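4.2 Why small drawers keep what large ones lose

The most exciting result of the household survey came from a part of the questionnaire we nearly dropped. We had asked residents of Mukgate and Terkham where they kept paper that had no official home: old bus tickets, recipe clippings, letters from school friends, the instructions for a radio that broke years ago. We expected people to name desks and filing cabinets. Instead, of the 101 households that answered, a great many told us first about a single small drawer, often in the kitchen or beside a bed, and then talked about it at length!

These answers are a pleasure to read. One respondent in Terkham listed the contents from memory, layer by layer, and was wrong about only one item when she checked. Another had moved house 8 times and packed the drawer last each time, still full. Such accounts fit well with the idea of the "slow archive" set out in Section 2, where a collection grows with no plan and is sorted only when it will no longer close.

Size seems to matter a great deal. Large drawers in our sample were emptied often, usually before a move or a holiday, and their papers went straight to recycling. Small ones were left alone. When a small drawer filled up, residents took things out one at a time and read them, and most of the papers went back in. We call this the reading pause, and it shows up in both towns, across all age groups, and in rented and owned homes alike.

We then looked at how the furniture itself might encourage the pause. In the Chege interviews (13 in all, held in October), residents spoke warmly about handles, the sound of a drawer closing, and whether it could be lifted out and carried to a table. Free-standing pieces came up again and again. A compact wooden box with one drawer, of the general type in Figure 6, can be set down wherever there is light to read by, and several people described doing just that.

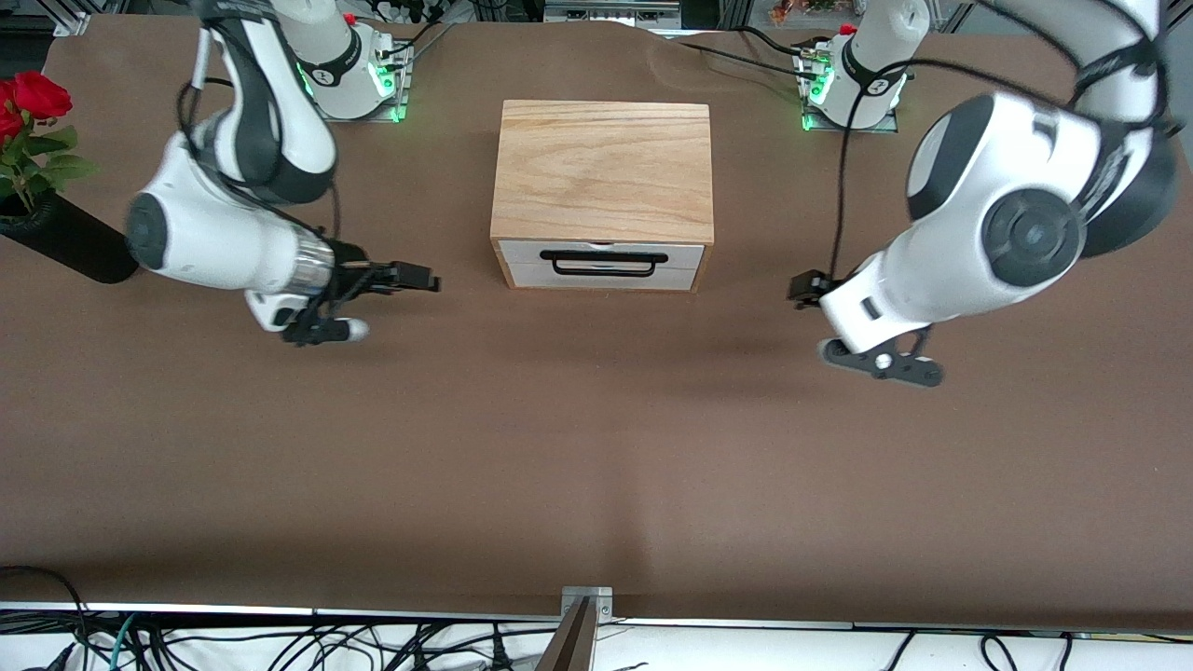
Figure 6. Small wooden box with a single white-fronted drawer and a black pull handle.

Portability also changes who does the sorting. Built-in drawers were mostly sorted by one adult working alone, while portable ones drew in children and visiting relatives, who asked questions about what they found. This is where family stories get attached to paper – a ticket stub becomes the day the car broke down – and it is the richest material we have. The Mastine collection, with its 600 donated items, holds many such papers but few of the stories that went with them. We would love to see future donors interviewed with the drawer open in front of them, and Section 5 sets out a short list of prompts for doing so.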